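Keeping a home computer safe: tips for the kitchen-table office

Last updated July 19, 2025

In our house the computer stands in the kitchen, between the bread box and the radio, and everybody uses it. For many years I did not think much about security. Then one September the family laptop in Rustness, where my parents-in-law live, was locked by a ransom program, and 265 photos of a wedding were gone. After this I wrote down what we do at home, and I keep the list fresh when I learn something.

Backups come first

Buy an external disk that is larger than the one in your computer. Connect it on one fixed evening of the week, let the copy run, and then pull out the cable. A disk which stays connected all the time can be locked together with the computer.

I keep a second copy in another building. Ours is at Clamham, in a metal cookie tin with a paper label that says which month the copy was made. When I exchange the disks I open a few files, one old and one new, to see that they are readable.

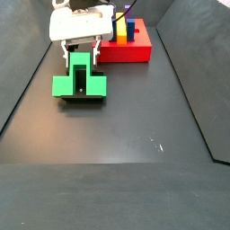

Dijkstra wrote to me that a weekly copy is too seldom for people who do their bookkeeping at home, and that a small USB stick for the daily invoices costs very little. I agree with this. The stick must also be pulled out when the copy is ready.

Updates

Set the system to update by itself, and choose an hour when you do not cook or work. I have chosen the time after supper. The browser needs its updates too, and it gets them only when it is closed and opened again. If you are a person who leaves 40 tabs open for weeks, save them as bookmarks and close the window.

Remove the programs you do not use anymore. On our old machine I found 3 different video players, and one of them had received no update in years.

Do not forget the router. Its password is often printed on a sticker at the bottom, so write down a new one and change it in the settings page.

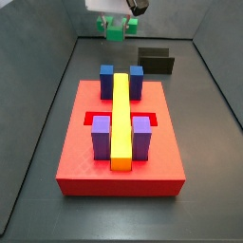 Red base, yellow bar and four upright blocks

Mail with attachments

Most of the trouble arrives by mail. We have a rule in the kitchen: a bill that we did not expect is not opened before two of us have looked at it. Look at the full address of the sender and do not trust the name alone. If the mail says that a parcel is waiting, type the address of the parcel company into the browser yourself.

An attached document which asks you to "enable content" should be closed at once. A normal invoice does not need this.

If it happens anyway

Pull out the network cable or switch off the wireless. Take a picture of the message on the screen with your phone, and do not pay in the first hour, even if a clock is counting down. The shop in Keston asked me for 200 dollars to clean a computer, and

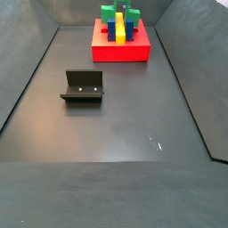

for this price they erased everything and installed the system again. You can do the same at home if you have a backup and a free Sunday. Before you erase, look on a clean computer if a free unlocking tool exists for your kind of ransom program. For some older ones there is a tool, and then the files come back without paying.

Change your passwords afterward, also from the clean computer, and begin with the mail account. I write ours in a small notebook that lies in the drawer under the baking paper.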